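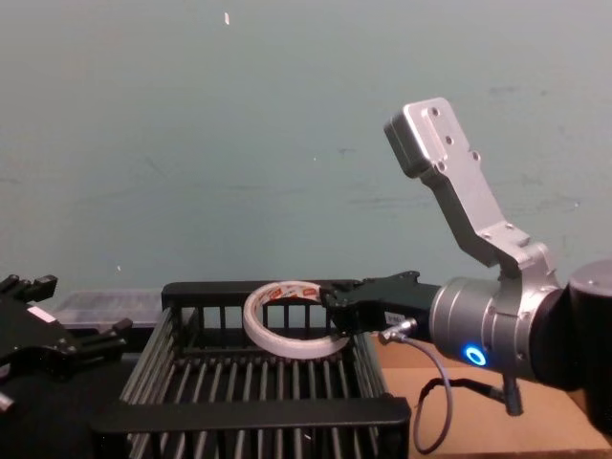 How do the two arms know which side of the bench belongs to which?

The shared config file sets a line down the middle of the bench, and each arm refuses any target past it unless the handover flag is on. Ismail wrote this in July after the two wrists met during a homing run.

Oct 29, 2024
Kemdale workshop, back bench. Me and Ismail Kamel. Despina Xenos on the phone for the controller bit.

Aim for the session: tidy-up routine, tape into the black rack. Everything else on the list waits.

Controller (Sida) came up first time. Left arm homed fine. Right arm complained about joint four, same as before. Power cycled it and the fault cleared, but I want the connector looked at before we leave it running alone. Log is in the Murklow folder under the usual name.

Changed the gripper closing delay from 2,000 ms to 300 ms. The long delay was left over from the old fingers and made every pick painful to watch. No reason to keep it. 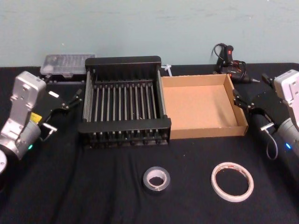 Despina thinks the height offset should be stored per object and not per arm. She is probably right. At the moment both arms share one value, so anything thin gets approached too high and anything thick too low. Ismail will split it out into its own table. I'll measure the objects with the callipers and fill it in.

Encoder counts at full open, for the record:
left 2,098
right 1,114
They don't match because the right one was zeroed with the fingers partly closed. Needs redoing. Don't copy the left value across, I tried that on the Quezada bench and it jammed.

Cloth is still a nuisance. It creases and the creases shift when anything is dragged over it. Clips along the front edge would do for now.
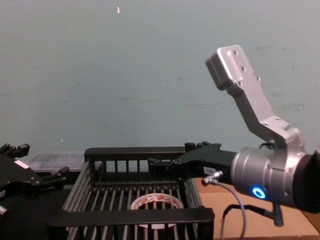
White tape roll on the rack floor, right gripper at the back rail.

To do:
- re-zero right gripper, fingers fully open
- check joint four connector
- offset table (Ismail)
- clips for the cloth
- send Despina the log

Key to the back room is on the hook again.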